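Wanted: Part-Time Office Manager for a Small Translation Agency

Dutis Translations – Posted January 22, 2019

We translate manuals, contracts and the occasional love letter between two companies that are about to merge. There are four of us, and all four are good with words and bad with envelopes.

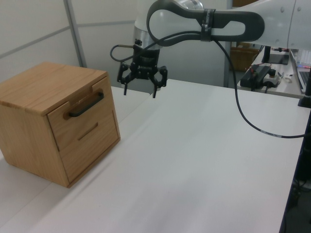

Our last office manager left for a bigger firm with a cafeteria. We gave her a card and a plant, and then found out that she had been the only one who knew how to pay the water bill. We would like to hire again before the water company takes an interest.

What you would do

Answer the phone, which rings less than you fear and always during lunch. Send invoices, then send them again in a firmer tone. Keep the filing in an order that another adult could follow. We moved over 1169 client folders from the old place on Wendt Street, and they are alphabetical up to the letter F, when the person doing it got a better offer (pizza).

You would also book freelancers, order paper and toner, and tell us when a deadline we have agreed to is silly. We use a billing program called Dirilex. It is ugly and it works, and we will train you on it for as long as it takes.

What we are looking for

Three years of office work of any kind. A dental practice, a school or a tire shop would all be fine. You should write a clear email and be able to say no to a client without either of you crying. A second language is welcome but you won't need it. We have plenty, and we mostly use them to argue about commas.

You do not have to be a "rock star." One of our translators plays the accordion and that is enough music for the building.

Hours and pay

Three days a week, your pick, as long as one of them is Friday. Start date is the first week of March. Pay is hourly and depends on experience, and we will give you the number in our first phone call. Paid vacation from the first month. Parking is free behind the Zirkum building next door, if you get in before their sales team does.

How to apply

Send a resume and a short note to the office address on our contact page, or drop them through the mail slot. Please tell us in the note about something you once put in order and how long it stayed that way. No cover letter templates, please – we translate those for a living and we know them all by heart.

We answer everyone, though until the job is filled we may answer slowly.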